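# Review: Munro Two-Channel Tube Preamp Kit

The Munro is a microphone preamp sold as a kit by Hamau. It has two channels, one tube per channel, transformer inputs, and an external power supply. I bought it to record a three-piece punk band in a basement rehearsal room, mostly drums and bass, and used it for every session from the spring through November.

## Build

The kit came in two boxes. Parts are bagged by circuit board section, and each bag is labeled with the page of the manual where it is used. The manual is clear on part values and poor on wiring. The drawing for the input transformer shows the secondary leads in the wrong order on page 30. Follow the schematic at the back of the book for that step.

Total build time was four evenings. The boards are thick, the pads are large, and I lifted none of them while replacing a resistor I had put in the wrong place. The case is folded steel. The holes for the rear connectors were tight and I had to open two of them with a round file. The front panel lettering is printed, and on my unit the gain markings sit slightly left of where the knob points.

Do the voltage checks before installing the tubes. The manual puts this step after, which is a bad order.

## Sound

Clean gain is good up to the third quarter of the dial. Past that point the low mids thicken and the top end softens. On kick drum this is useful. On overheads it smears the cymbals, and I went back to the preamps in the interface for those.

Bass was the best use. I took a direct signal into channel one and a dynamic microphone on the cabinet into channel two. The two tracks lined up well after a small delay adjustment, and neither needed much equalization in the mix. The line input has no pad, so a hot bass will clip it. Turn the instrument down.

Vocals depend on the singer. Ours, Leena Laitinen, works very close to the microphone and shouts. With the gain low and the output high, her tracks held together better than anything we got on our first single, and the consonants stayed readable over two guitar overdubs. On quiet backing parts the noise floor was easy to hear. 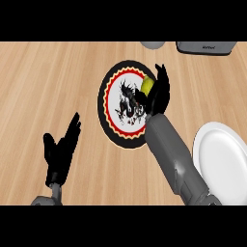

Does the preamp need different tubes to sound right? The stock pair is fine, and the replacement set I tried changed the noise level more than the tone.

## Reliability

The unit rode in the back of a van for the Gornonberg dates, where we recorded two shows straight from the stage split. One output connector worked loose on the second night. It is held by two small screws with no lock washers. I added washers to all four connectors and had no further trouble. The power supply runs warm but has never shut down.

Channel matching is average. With both knobs at the same mark, channel two is louder by an amount you can hear. For stereo work, set levels with a test tone – the knobs are not stepped, and the printed scale is no help.

## Compared with the Vusside

I borrowed a Vusside for one weekend. It is factory built, quieter, and has a pad and a low-cut switch on each channel. It is also flatter, and pushing it hard gives a harsh edge with no thickening before it. For acoustic instruments I would take the Vusside. For loud bands in small rooms I prefer the Munro.

## Verdict

Recommended for builders with some soldering experience who record loud sources. Not recommended as a first kit, given the wiring errors and the high voltages in the supply.

Good: bass, kick, close vocals, solid boards.

Bad: no pad, loose connectors, manual, channel matching.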